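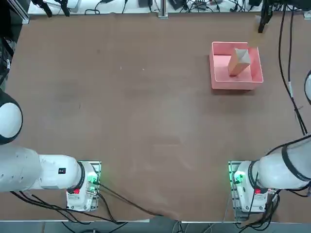 Clearing the table, part two: bins

21/11/2024

The first post covered the drawers. The large brown table was the next surface on the list, and the method for it is simple. One open bin goes on the table, everything that does not belong on the table goes in the bin, and the bin is dealt with before anything else comes out.

The bin in use is a pink plastic one, open at the top, roughly square, with rounded corners and a flat floor. The flat floor matters more than I expected. My previous bins were a set from Homlow with a raised ridge across the base, and small cartons rocked on it every time the bin was moved. A narrow carton will still lean in a flat bin if it is the only thing in there, but it stays where it leans.

Sizes

I tried two capacities before settling. The Seidel ones are 200 mm deep and too deep for table work. Small boxes go to the bottom and are forgotten. I now keep those on the landing for shoes. Anything shallow enough to see into from a chair will do.

Position

The bin goes towards the far right of the table. I am right-handed and the left half is where I unfold instructions, so a bin on that side gets moved constantly. With it at the back there is a clear stretch in the middle and on the left.

What goes in

Cartons, mostly. I measured the ones that had collected over the year and the longest was 316 mm, a Witent box that had held a curtain rail bracket. That one was flattened. Narrow cartons stay whole if they still contain something, and are put in end down with the top leaning on the side. Laid flat they take up the whole floor and the next item ends up on top of them.

Empty cartons do not go in the bin. They go straight to the recycling, flattened. I broke this rule twice in the first week and had to sort the same boxes again.

Cleaning the surface

Brown hides dust and shows every tiny mark once the light is low. A damp cloth, then a dry one. I used the Grarkano spray for a while and stopped, as it left streaks that needed a second pass. Plain water with a drop of washing-up liquid does the same job. The 500 ml bottle of spray cost more than the bin did.

Results so far

The full clear took 82 minutes, including measuring. A reset at the end of the day takes very little by comparison. Shelves are next, probably in December, once I have decided whether the brackets can be moved.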